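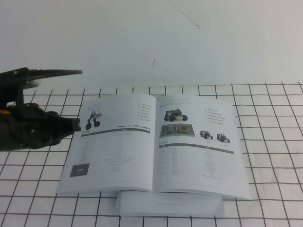 Wie wird das Rastertuch Distis gewaschen?
Bei niedriger Temperatur im Schonwaschgang, danach hängend trocknen lassen.

Distis ist unser weißes Tischtuch mit schwarzem Karoraster, 700 mm breit, für alle, die Prospekte, Hefte und Muster auslegen und dabei gerade Linien im Blick haben wollen. Wir arbeiten selbst jeden Tag darauf und mögen es sehr! Der Stoff (über 300 g/m²) liegt schwer auf, und aufgeschlagene Broschüren richtet man einfach an den Karos aus.
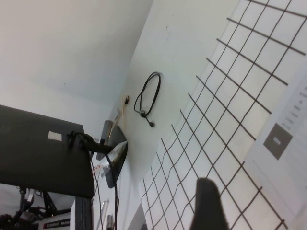
Zum Tuch passt das Wandgitter Meesuk, das es bei uns schon länger gibt. Wer wenig Tischfläche hat, wird es schnell lieben, weil Notizen und Kleinkram nach oben wandern. Ein Blatt Papier findet am dunklen Drahtgitter seinen Platz, und für ein aufgerolltes Kabel reicht das Stück weiße Wand daneben. Entworfen hat beides Brândușa Dinu in unserer Werkstatt Widton.

Preis für Tuch und Gitter im Set: 81 Euro. Einzeln ist das Tuch ab September wieder lieferbar.

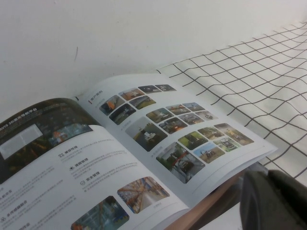

Für das Set liegen 6 Haken und eine Montageanleitung bei. Falten vom Versand gehen mit dem Bügeleisen von der Rückseite her gut heraus, auf mittlerer Stufe und ohne Dampf.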